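Gustollow Owners' Forum > Dogs > Kidney and urinary
Thread: Creatinine up after change of diet, same dog, two labs

sedar_lurcher
Neutered male lurcher, nine years old, 37 kg. Bloods in August gave creatinine within range at the Malhotra practice's in-house machine. Repeat sample went to an outside lab and came back above range. Urea normal both times. Diet was changed to a renal wet food between the two. Is a difference between machines enough to explain it?

brindle_294
Possibly. Sighthounds also run higher creatinine than most breeds because of muscle mass, and many printed ranges ignore that. Was he fasted for the second sample? A meat meal beforehand will push it up.

sedar_lurcher
Fasted for the first. Not for the second, he had eaten about four hours before.
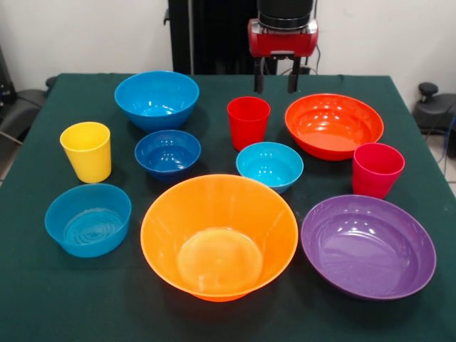 Gustollow Renal Diet Group
Posts in this section are read by group members. They do not replace your own vet.

hillfoot
Then the two results can't be compared. Repeat it fasted, same lab as the second, and ask for SDMA on the same tube. SDMA is less affected by muscle. Urine specific gravity on a morning sample as well.

brindle_294
Agree on the repeat, less so on SDMA. It varies a fair bit from one sample to the next and a single mild rise sends people down a hole. I'd want the urine first. If he is concentrating well, the creatinine means much less.

hillfoot
Urine first is fine if the dog isn't drinking more. If he is, I would not wait. They are cheap to run together and it saves a second needle.

sedar_lurcher
Water intake measured over three days: 1076 ml on the highest day, lower on the other two. He is on wet food now so I expected less than before.

hillfoot
That is under 30 ml per kg, so not excessive. Add the water in the food if you want a proper total.

jerkeck3301
Would you stay on the renal food meanwhile? Ours lost muscle on it and the vet took him off. He had no protein in the urine and was only stage 1.

brindle_294
Ask the vet before switching back. Changing food again before the repeat just adds another variable. Weigh him weekly on the same scales.

sedar_lurcher
Staying on it until the repeat. Fasted blood and morning urine booked, SDMA included. Will post the figures with both reference ranges.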